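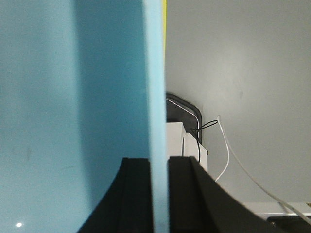 Re: [andix-build] Gripper slips on flat stock
July 3, 2019

On the list, a member of the Plesalstead shop wrote:

> We have the second Andix arm running and it picks up blocks and
> tubes fine. Flat panels are another matter. They rotate in the
> fingers as soon as the arm lifts, always around the bottom corner.
> I raised the grip current from 145 to 200 and it still happens.
> Are you using the curved fingers or did you go back to the
> straight ones? And where did you end up putting the side camera?

Curved fingers, black, with the grooves on the inner faces. I went back to straight ones for a while in April and didn't see enough difference to keep them on.

I don't think current is your problem. If the panel pivots, you are holding it too far from its center of mass, or only the tips are touching. I would leave the current at 145 until the rest is sorted out. More than that and my servo gets warm on a long hold.

What I do now for the light blue panel, in order:

1. Close at low speed with the panel standing upright and its edge between the two fingers. Stop at first contact and read the position. On my arm that comes out at 1050 counts. Yours will differ depending on where you set zero.

2. Look at the wrist view before lifting. You want a finger against each side and the edge of the panel running straight up between them. The overhead light leaves a glare streak on the blue face, so don't use that part of the image for any kind of edge detection. I mask the left half and work from the edge strip against the gray wall.
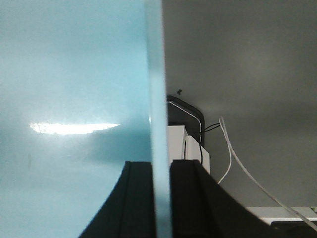

3. Lift a little, wait, and read the position again. If the count has moved, put the panel down and regrip lower.

4. Only then do the full move. I use the slow profile from the Fesach config file, with the acceleration cut in half.

Masking has one catch. The white boxes and the cables hanging on the wall are also in the right half, and the white cables make long thin edges of their own. I only accept lines close to vertical and longer than half the image height. That gets rid of the diagonal cable. A plain backdrop would be simpler if you have the room for it.

As for the side camera, I still don't have a good place for it. Mounted low and close, it gets a lot of blue and very little else. Focus is fixed on mine, so anything that near comes out soft. I plan to move it back and up and see if the fingers come into view.
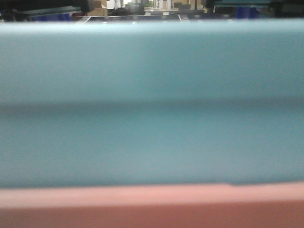
Side camera, current position. Too close.

The count log from my last run is 2464 lines. I can put it on the Hứa server if you want to compare it with yours. Send me your zero offset too, otherwise the numbers won't line up.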